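부엌 식탁을 바꾸면서 적어 두는 것들

지난 9월에 이사하면서 쓰던 식탁을 버렸다. 다리 하나가 흔들린 지 오래였고, 새 집 부엌은 벽과 벽 사이가 애매해서 어차피 들어가지 않았다. 그 뒤로 넉 달 동안 접이식 상에서 밥을 먹었다. 허리가 아팠다.

식탁을 고르는 데 이렇게 오래 걸릴 줄은 몰랐다. 처음에는 주말에 매장 한 군데 들러서 사 올 생각이었다. 그런데 막상 줄자를 들고 부엌에 서 보니 벽 한쪽 끝에서 문틀까지가 187센티미터였다. 매장에 나와 있는 4인용은 대부분 들어가기는 하는데, 의자를 빼면 냉장고 문이 걸렸다. 바닥에 마스킹 테이프를 붙여서 식탁 자리를 표시하고 며칠 살아 봤다. 이 방법은 권하고 싶다. 도면으로 볼 때는 넉넉해 보이던 통로가 냄비를 들고 지나가려니 좁았고, 첫 번째 후보는 그래서 탈락했다.

두 번째로 고민한 것은 나무의 종류다. 예전 식탁은 무늬목이었는데 뜨거운 냄비를 한 번 올렸다가 표면이 들떴다. 이번에는 원목으로 가기로 했다. 참나무, 물푸레나무, 호두나무 견본을 받아서 창가에 나란히 놓고 아침저녁으로 봤다. 호두나무는 매장 조명 아래에서는 좋았는데 우리 부엌은 북향이라 저녁이면 거의 검게 보였다. 물푸레나무는 결이 굵고 밝았다. 참나무는 그 중간쯤이다. 결국 물푸레나무로 정했다.

가구 공방 Kenthorpe에 견적을 물었더니 상판 두께에 따라 값이 꽤 달랐다. 나는 두꺼운 쪽이 무조건 좋은 줄 알았는데 공방 쪽에서는 얇은 상판에 밑에서 보강대를 대는 방법도 있다고 했다. 무게가 줄어서 혼자 옮기기에 낫다고 한다. 청소할 때마다 식탁을 밀어야 하는 집이라 이쪽을 골랐다. 모서리는 둥글게 깎아 달라고 했고, 추가 비용은 없었다.

주문하고 나서 벽 색도 정해야 했다. 원래 벽은 누런 벽지였다. 나는 회색이 섞인 파란색을 원했고 아내는 흰색을 원했다. 페인트 가게에서 받아 온 색상표를 벽에 붙여 두고 2주를 보냈다. 밝은 나무와 청회색을 같이 두면 나무가 조금 더 노랗게 보인다. 그게 싫은 사람도 있을 텐데 나는 괜찮았다. 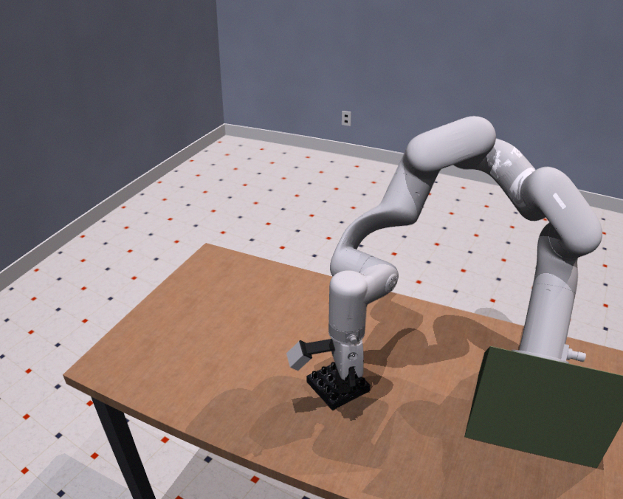
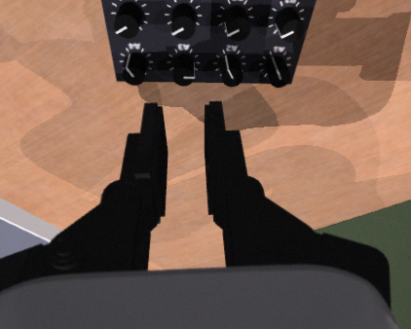
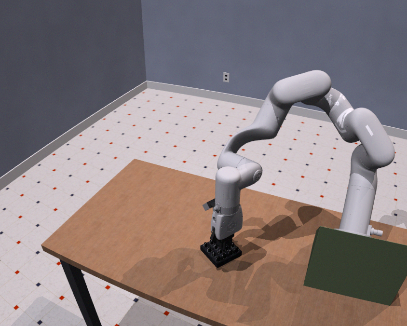

첫 번째는 청회색 벽과 나무 테이블, 두 번째는 얼룩덜룩한 나뭇결의 상판, 세 번째는 직사각형 나무 테이블.

벽은 결국 청회색으로 칠했다. 대신 천장과 걸레받이는 아내 말대로 흰색으로 했다. 젯소를 한 번, 페인트를 두 번 발랐다. 첫 번째 칠이 마른 다음에 보니 롤러 자국이 심해서 걱정했는데 두 번째 칠을 하고 나니 거의 사라졌다. 마스킹 테이프는 페인트가 완전히 마르기 전에 떼는 편이 깨끗하다. 나는 한쪽 벽에서 이걸 잊고 다음 날 뗐다가 가장자리가 뜯겨서 붓으로 다시 메웠다.

식탁은 주문하고 한 달 조금 넘어서 왔다. 기사 두 분이 상판과 다리를 따로 들고 올라와 부엌에서 조립해 주셨다. 상판 밑면에 옹이가 하나 있었는데 보이지 않는 자리라 그냥 두었다. 냉장고 문은 끝까지 열린다.

마감은 오일로 했다. 바니시가 관리하기 편하다는 말을 많이 들었지만 흠집이 났을 때 부분만 고칠 수 있다는 점이 마음에 들었다. 오일은 Flellora에서 나온 무광을 썼다. 설명서에는 얇게 바르고 남은 것을 닦아 내라고 되어 있는데, 처음에 욕심을 내서 두껍게 발랐더니 이틀이 지나도 끈적거렸다. 마른 천으로 한참을 문질러 닦고 나서야 괜찮아졌다. 두 번째는 설명서대로 했다. 오일 묻은 천은 뭉쳐 두면 저절로 불이 붙을 수 있다고 하니 물에 적셔서 펼쳐 말린 뒤에 버려야 한다.

쓰기 시작한 지 얼마 안 됐는데 벌써 컵 자국이 하나 생겼다. 고운 사포로 살살 문지르고 오일을 다시 발랐더니 옅어졌다. 완전히 없어지지는 않았다. 컵받침을 꺼내 두기는 했는데 쓰는 사람은 나뿐이다.

의자는 아직 다 갖추지 못했다. 예전 식탁에서 쓰던 의자 두 개는 그대로 쓰고, 나머지는 Mirkus에서 나온 것을 앉아 보고 정하려고 한다. 좌판이 새 식탁에 비해 조금 높은 것 같아서 이번에는 높이부터 재고 갈 생각이다. 벤치를 한쪽에 두는 것도 생각해 봤는데 등받이가 없으면 오래 앉기 힘들어서 뺐다.

조명도 남았다. 지금은 천장에 형광등 하나뿐이라 저녁에 상판 색이 푸르스름하게 뜬다. 식탁 위로 펜던트 등을 내리고 싶은데 배선 위치가 식탁 중심에서 한 뼘 넘게 벗어나 있다. 천장에 고리를 하나 달아서 전선을 끌어오는 방법이 있다고 해서 알아보는 중이다. 등을 달고 나면 그때 다시 쓰겠다.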